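Towel Talk: What I Learned From One Tan Bath Towel
By Evie Dobson, for the Puvside household newsletter

Last month I promised you all something on linens, and then the roof of the bike shed went and took up the whole issue, so the towels have had to wait their turn. Thank you for being patient, and thank you especially to everyone on the Eton side of the building who slipped notes under my door about how your mothers used to fold. I read every one of them, some of them twice, and I have tried at least half the methods on my own poor towels.

Let me start with the question that came up most often, the one about where to fold. Most of us were taught to do it on the bed, or standing up with the towel pinched under the chin (I did it that way for years and my neck still remembers). A bed is soft, though, and a soft surface lets the bottom layer creep while you are busy with the top one. A table is so much kinder. You want one that you can reach across without leaning your stomach on the edge, and you want it covered, because terry slides around on a bare polished top. A plain cloth is plenty. Mine is an old curtain that came with the apartment, and it has earned its keep many times over.

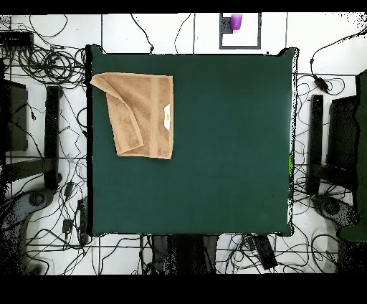

The other nice thing about a cloth is that it shows you what you are doing. If you fold a pale or sandy-colored towel on a pale sheet you lose the edges entirely, and you end up squinting at the hems as if you were threading a needle. Put the same towel on something dark and every crooked corner shows itself. It took me an embarrassingly long time to work this out, and I only did so after spreading my curtain over the table to hide a coffee ring.

Now, before the first fold, find your band. Nearly every bath towel has that flatter woven stripe where the loops stop, and once you start paying attention to it you have a ready-made ruler. Keep the band straight and the rest of the towel will generally come along with it. I was shown this in the laundry room at Csonka, the guesthouse where I worked for two summers, where we folded by the stripe and were sent back to do it again if the stripe wandered. The house had been taking in lodgers since 1896, and I sometimes felt that a few of the towels had been there to greet the first of them.

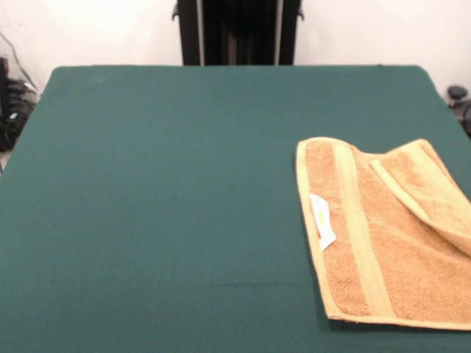 Page last changed: March, 4:15 p.m.

Back to the folding. The way I do it now, after all your notes, is lengthwise first. Bring one long side over to meet the other, smooth it with the flat of your hand from the middle outward, and then stop and look at it for a moment. If a corner has flopped back on itself, this is the time to lift it and lay it down again. Once there are three layers on top of it you will feel that lump every time you reach into the closet – and it will bother you far more than it should, speaking as someone who has gotten up at night to refold one.

After that, fold the length in half, and then in half again if your shelf is shallow. Several of you prefer thirds, and I have come around to thirds for hand towels, but for the big ones I still find halves easier to keep honest when I am tired and the kettle is on. The folded edge goes toward the front of the shelf and the hems go to the back. Your stack will look tidier and you can take one towel out without dragging its neighbors along.

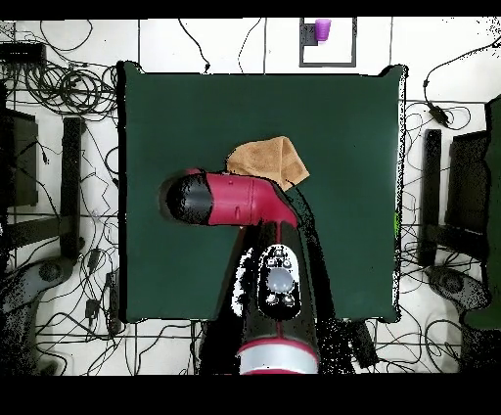 Care labels were the second big topic, and my goodness, you have opinions. One neighbor on the ground floor cuts every one of them off the day the towel comes home, and another would no sooner cut a label than a page out of a library book. I am with the second camp, though I do understand the first, because they can scratch. What I would ask is that you read the thing before you reach for the scissors, and copy down the wash temperature somewhere. Texture will tell you some of the rest. A light camel-brown towel like the one on the green tabletop, with that slightly fuzzy look to it, is the kind I would wash with other browns and creams the first few times, well away from anything white. I lost a very good pillowcase to a new brown towel once, and it has been a rather sad beige ever since.

Fabric softener got a mention too. I go easy on it with terry, and when my towels start to feel slick I give them a wash with half the usual detergent and a second rinse. A few of you asked about Dustix, the powder that the little shop by the bus stop has started to carry. I have used roughly half a box so far and I like the smell, which is faint and a bit like cut grass, but I want to see how it does on the dish towels before I say any more. If you have gotten further along than I have, do write to me.

Then there is the matter of when to fold. Straight away, if you possibly can. I know how it goes – you bring the basket in, the phone rings, and the next thing you know the towels have spent two nights on the armchair and taken on the shape of it. A towel folded soon after it is dry lies flatter and takes up less of the shelf. If yours have been sitting, give each one a good snap by the short end before you lay it out. It wakes the loops up, and it is quite satisfying after a long phone call. 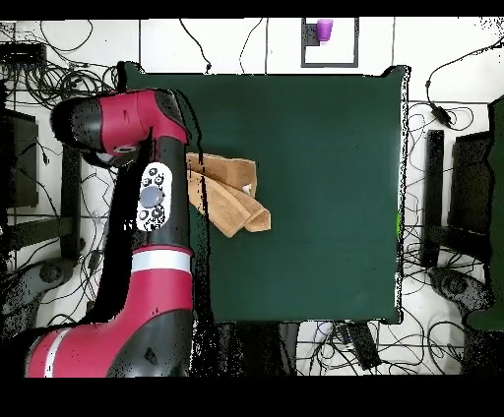
Tan towel, folded in layers, with the little white tag peeking out.

For those of you with small closets (all of us on the second floor, I think), try keeping only the towels you are using this month at eye level and putting the guest ones up top in an old pillowcase. They keep their folds and they stay out of the dust. I would also turn the stack over now and then so that the same two towels don't do all the work while the rest sit underneath like royalty.

Next time I hope to get to fitted sheets, which I have been putting off because I am not at all sure I know how. If you have a method that works, and particularly if you can manage it alone, please leave a note in the box by the stairs or catch me in the laundry room. I am usually there in the morning, with a cup of tea balanced on the dryer.

Evie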